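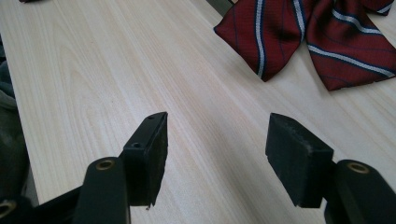
When is the best time of year to visit Dreltia?
Late spring and early fall suit most visitors, as the ferry runs its full schedule and rooms are easier to find than in July and August.

Welcome and opening remarks

Thank the hosts. Introduce the Dreltia Visitor Office and state the purpose of the talk: to inform travel agents and group organizers about the coming season, and to explain the changes made to transport and booking.

Mention that printed timetables are on the table by the door. Questions are welcome at the end of each part.

Part one: the town and its setting

Dreltia lies on the north shore of a long, narrow bay, with Mount Prindero rising directly behind the old harbor. The mountain keeps the cold wind off the town, and the gardens along the shore are green for most of the winter. Lemon trees grow in sheltered courtyards. Guests who come from inland are often surprised by how mild the evenings are in October.

The old town is small and best seen on foot. Cars are not admitted inside the walls. The shore path starts at the harbor steps and runs 6 miles east to the village of Stullex, passing two bathing beaches and the old salt sheds. It is level for most of its length. The section below the cliffs is closed in heavy seas, and groups should check the notice board at the harbor before setting out.

(Pause. Allow the audience to find the shore path on the folding map.)

Stullex deserves more than the hour it is usually given. The village has a fish market in the mornings, a chapel with painted ceiling panels, and several family restaurants that accept groups by arrangement. Agents who now use it as a coffee stop are asked to consider lunch there.

Part two: getting here

The nearest railroad station is inland, 60 minutes away by bus. Buses meet the main trains during the season. In winter the service is reduced, and guests arriving in the evening should arrange a transfer in advance.

The ferry from the south shore remains the most pleasant way to arrive. It carries foot passengers and bicycles only. Coaches must use the upper road and set down at the parking area above the east gate, where a shuttle takes luggage to the hotels.
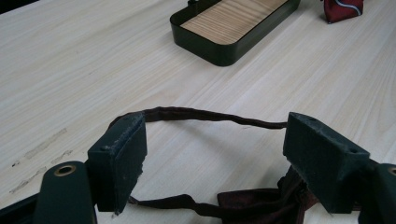
Can a coach group leave its luggage somewhere before check-in?
Luggage may be left at the east gate office from 8 a.m. until 6 p.m., free of charge, for any group with a confirmed hotel reservation in town.

Part three: where to stay

Most hotels in Dreltia are small. The largest is the Hordiienko, a former sea-captains' residence on the harbor front, which reopened after repairs to the roof and upper floors. Its garden is open to the public in the afternoon. The dining room is reserved for hotel guests in the evening, and this should be made clear in any printed program.

Across the town as a whole there are 500 rooms in hotels and guesthouses. Groups that need to stay under one roof should book early for the regatta weeks. The Visitor Office holds a list of rooms with step-free access and will send it on request. Please do not rely on older brochures for this information, as several entries are out of date.

(If time is short, omit the paragraph on the garden.)

Part four: walks on Prindero

The marked trail to the upper chapel on Mount Prindero begins behind the east gate. The climb takes 2 hours at a steady pace. Sturdy shoes are needed. There is no water above the pine wood, and no shade on the last stretch. Guided walks leave in the early morning during the summer months, and places are reserved through the Visitor Office.

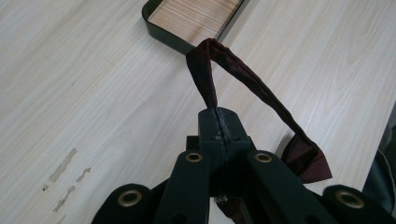 Gripper tip with its thin vertical seam.

Part five: bookings and contacts

Group requests should be made in writing and should state the size of the party, the date of arrival, and any needs related to diet or mobility. The office replies to all requests in the order received. Changes to ferry times are posted at the harbor and sent to registered agents.

Invite questions. Direct detailed inquiries about prices to the hotels concerned. Remind those taking the evening ferry that boarding closes ten minutes before departure.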